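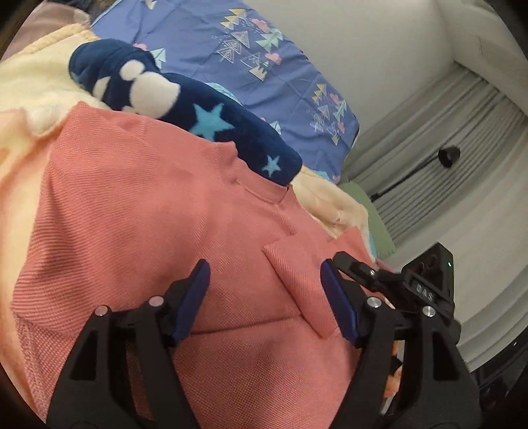

Progress note no. 2, clothing repair and reuse, for Alasdair Drummond at Skernalham. Tue 27 October. Sorting first, as that's what you asked about on the phone. The backlog from the Clukmont collection is through first sort, 1120 pieces, all logged by type and size. We lay each one out flat on the bed in the back bedroom and go over it before it gets a grade. Twill is slow going – on a coral-pink piece like this one a small flap in the same fabric is easy to miss until it stands up, and flaps, seams and pocket edges are where most of our mending time goes. Fleece is quick by comparison. A navy one takes a minute, if that, mostly zips and pilling.

Grading. Still three grades, wear / mend / rag. Rag pile is smaller than in the first report, mend pile a lot bigger. We were too quick to call things rag before. Have gone back through two sacks and pulled out 100 pieces that only need a seam closed or a button.

Mending. Six sewers now, was four. Two evenings a week at the Killa hall, plus whatever people take home. Thread order came in short, no dark blue at all, so the navy things are waiting. Have chased Brandão twice about it, they say end of the week. Will beleive it when I see it.

Spend. Under on transport, over on needles and thread. Receipts are scanned and in the shared folder apart from the van hire, which I still need from Clukmont. Overall inside the budget for the quarter. I'd like to move the transport underspend across to a second steam iron – the old one leaks and we can't use it on anything pale. Can you say yes or no by email, doesn't need a form I think?

Not done yet: the size labels, the winter coats (bagged, not opened), the write up of the school session. Coats are next. School session write up will come seperately.

February handout date still stands. Need the hall confirmed for it, and rails, we have 6 and could use twice that. If Skernalham has any in storage please let me know before we go and pay for hire.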